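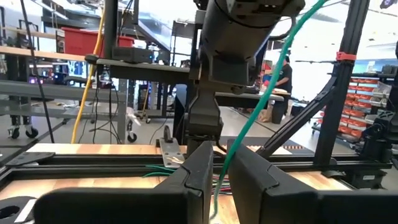 4. Setting up the work table

By now the frame should be standing on its own feet, and you can turn to the wooden top, the brackets and the cables. Set aside a good part of the morning for this section. It goes quicker with a second pair of hands, and it's pleasanter too — somebody to hold the far end, somebody to grumble to about the bolts.

4.1 Fixing the top to the frame

1. Wipe the tabletop along the grain with a barely damp cloth and let it dry fully before you go on.

2. Check that the top lies flat against the black aluminum extrusion all the way along. Slide your fingertips down the joint. If you feel a step, loosen the nearest bolts and let the wood settle by itself.

3. Hold the flat silver bracket against the frame and start each bolt by hand, a few turns only. Once they have all caught, go back and snug them up a little at a time.

4. Fit the diagonal strut between the table and the tall post. Leave its bolts loose until the post stands plumb, then tighten the lower end first.

CAUTION: Don't lean on the strut to test it. Push gently against the post at shoulder height instead, and feel for movement at the base.

Note: The Gitmont top, order code 280, ships with longer bolts than the older Sadbridge one. If you have both kinds in the house, please keep them in separate jars. Wendelin Kofler once split a perfectly good top by mixing them, and he has asked us to mention it.

4.2 Running the cables

5. Lay out every cable on the floor before you hang any of them. You'll find the one that is too short now, while it's still easy to swap.

6. Fasten a cable clip around the upper part of the post. We like the red ones, as they are so easy to spot against black when you come back to change something.

7. Bring each cable down with a generous, lazy curve. A cable pulled straight will tug at its plug every time something moves, and sooner or later it works loose.

8. Gather any thin colored wires into a small bundle and keep them away from the edge of the wood.

CAUTION: Switch off at the wall before handling bare or loose wires.

4.3 Shelves and small parts

9. Keep spare bolts, clips and brackets in a plastic bin on the shelving behind the table. A shelf at chest height is kindest to your back.

10. Label the bin with the drawing number (92 for this table) and the name of whoever packed it.

Check all the bolts again after 2 weeks of use, then go on to section 5, Leveling.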